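Lesezeit: 2 Minuten

Endero - Wortliste Haushalt und Küche

Endero sammelt deutsche Alltagswörter rund ums Kochen, Spülen und Aufräumen, samt regionalen Varianten. Wer wissen will, wo man Feudel sagt und wo Aufnehmer, ist hier goldrichtig!

Inhalt
- 1656 Stichwörter mit Artikel und Plural
- fast 3000 Beispielsätze, alle neu geschrieben
- 2 Dateien: woerter.tsv und saetze.tsv (UTF-8, Tabulator als Trenner)

Neu seit Oktober: Die Spalte "region" ist endlich durchgängig gefüllt. Bei "Topflappen" war das leicht, bei "Kelle" und "Schöpfer" haben wir uns herrlich verzettelt - die Notizen dazu stehen in saetze.tsv.

Bekannte Lücken
Schweizer Formen fehlen noch oft. Verkleinerungen (Schüsselchen, Schüsserl) sind nur drin, wenn sie eigene Bedeutungen haben.

Beispieleintrag: Wanne, die; Plural Wannen; siehe auch Schale, Becken
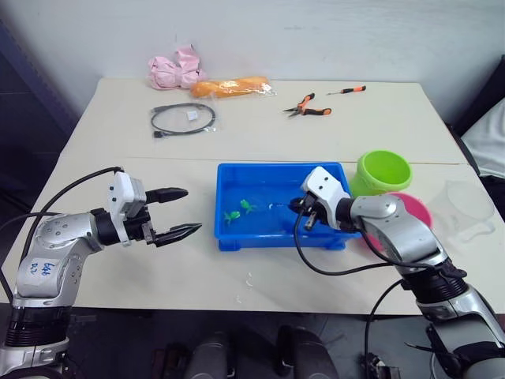
Abb. 1: Blaue Kunststoffwanne mit klarem Wasser

Lizenz: CC BY 4.0. Ergänzungen bitte als Pull Request, gern auch einzelne Wörter - wir freuen uns über jedes!

Kontakt | © Projekt Endero | Nach oben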